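Getting Candle Wax Out of Things (and Off Things)

I burn a lot of candles. From September until the clocks change again there is one going most evenings, and I have three kids and a long-haired dog with a big tail, so wax gets everywhere. Over the years I've had it on the rug, the windowsill, my good tablecloth and once right down the side of the piano. These are the things that work for me.

First of all, leave it alone! I know you want to wipe it up while it's runny, but all you do is push it further in. Go and make a cup of tea. Once it has gone cloudy and hard you can flick off most of it with your thumbnail or an old store card.

For tablecloths and napkins I put the whole thing in a bag in the freezer for an hour, then crack off the big lumps over the sink. After that it's paper and iron. Two sheets of plain brown paper, one under and one over, iron on low with no steam, and keep moving to a clean patch of paper as the wax soaks in. Don't use newspaper. I did, and I had the weather forecast on my linen for years. If the candle was red or dark green there will be a colored shadow left behind, and I dab that with rubbing alcohol on a cotton ball before it goes in the wash (try a hidden corner first).

Glass holders are easy. A few drops of water in the bottom before you put the tea light in and it pops right out the next day. If you forgot the water, freeze the holder for 25 minutes and poke the wax with a butter knife.

Plates are a bit different. I stand my pillar candles on odd plates from thrift stores, and the shiny ones come clean with hardly any effort, but a matte glaze hangs on to wax like you wouldn't believe. I lift off what I can with a wooden spatula, then wash in very hot water in a plastic tub, never in the sink - wax down the drain is a plumber's bill waiting to happen. Let the tub go cold, skim off the skin and put it in the trash. 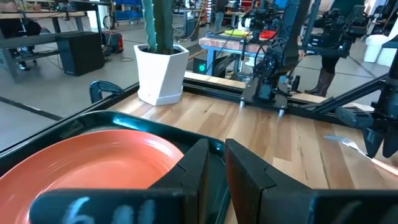

Adebayo Nnaji wrote in to say he skips the hot water completely. He puts a hair dryer on the plate for a minute, wipes it with a paper towel, and does the last greasy film with a drop of cooking oil and then dish soap. I tried it on a saucer and he's right, it's quicker, though my paper towels went down fast.

Bare wood I treat gently. Ice cubes in a bag, held on the wax until it goes brittle, then the edge of a plastic card going with the grain. Buff with a soft cloth and a little furniture polish. No iron, no hair dryer, please, you can lift the finish that way and then you have a whole new problem.

And save your scraps! I keep mine in a coffee can, and when it's full I melt them over a pan of simmering water and pour them into paper egg cartons with dryer lint for fire starters. The last batch did us for the whole camping trip.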